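**Unit 5: Getting on the primary ballot**
Instructor: Liette Charbonneau

A candidate for state office usually qualifies in one of two ways: paying a filing fee or turning in signed petitions. Some states ask for both. Deadlines vary, and many fall months before the vote.

Signatures can be challenged. Common grounds are a wrong address, a signer who isn't registered, or a duplicate name. 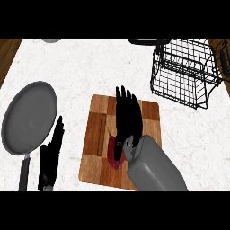 A party may also set its own rules, such as a minimum share of delegates at a convention. Keep party rules and state law apart in your notes. The midterm asks for both.

Reading: Carrier, pp. 19–93. Bring 3 written questions on the petition chapter.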